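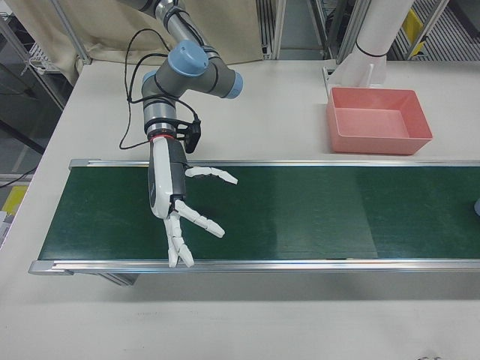 The robotic hand waiting over the belt in our Nevthorpe workshop.

Briltier opens its Nevthorpe workshop for a day of robot demonstrations

2021-07-07, Nevthorpe

I've been asking to write one of our press releases in my own words for ages, and the office has finally given in, so please bear with me. My name is Feng-yi Lui, I look after demonstrations at Briltier, and I'd love you to come and see what we've been up to. In November we're opening the Nevthorpe workshop to anyone who fancies a look – local firms, schools, people who live up the road and wonder what we do in there.

The main attraction is Druva, our sorting project. A robotic arm with a jointed hand works over a green conveyor belt, and the job is to take parts as they come along and put them where they belong. It sounds simple and I promise you it isn't! People pick things up all day long without giving it a thought, and then you try to explain to a machine how hard to squeeze a paper cup. We've logged 3709 practice picks on Druva so far, and 722 of those were with soft or awkward items, the ones I find most fun to watch (and the ones that make our programmers sigh).

We ran a trial visit in the spring for a small group from a packaging company, mostly to find out how long everything takes. The answer was far longer than I'd planned. They had so many questions at the first stop that we never reached the last one, so the tour has been cut down to four stops and I've been told to talk less at each of them. We'll see.
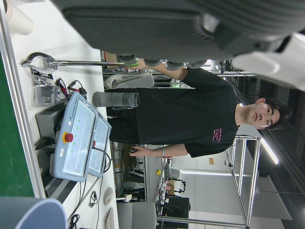 My colleague Dong-hyun Han will be running the second stop, and he has asked me to say that no question is too basic. He spent years setting up machines in factories before he came to us, and he's very good at explaining what goes on between pressing a button and seeing an arm move. "Most people expect it to be fast," he told me. "I'd like them to see how much of the day is spent getting ready, tightening things, checking cables and then running it slowly." He'll show visitors how we teach a new position to the arm, one small step at a time, and if the group is a patient one he'll let a few of them have a go.
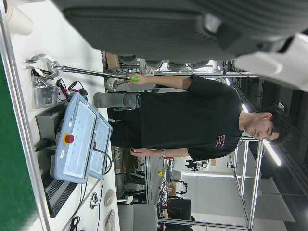
Safety comes up on every visit, and quite right too. We'll begin each tour with a short talk on where to stand and what to leave alone, and there's a line on the floor that I shall be rather strict about. Dong-hyun likes to start at the worktable, where we have two light blue teach pendants sitting together, each with its own red emergency stop button. They're the handsets we use to move the robots by hand, and knowing where the stop is comes before knowing anything else. Younger visitors always want to press it, so we've set up a practice one for them that isn't wired to anything important.

The third stop is Ko, a newer and much smaller project that we haven't shown outside the building before. I'm only allowed to say that it's about helping people at a bench by passing and holding tools, and that it's early days. The last stop is tea, with biscuits, and a chance to corner whichever engineer you liked best.

Places are free but you do need to book, as the workshop gets crowded quickly and we want everybody to be able to see. We have room for almost 700 people over the whole day, in small groups. Please wear flat shoes, tie back long hair and leave big bags in the car if you can. The tour is all on one level, and if you need a seat along the way or would like a quieter group, tell us when you book and we'll sort it out.

Journalists and photographers are welcome at any of the tours, and Dong-hyun and I are both happy to be interviewed – he'll give you the short answers. To book a place or arrange a press visit, contact the demonstrations team at Briltier, Nevthorpe, and ask for Feng-yi.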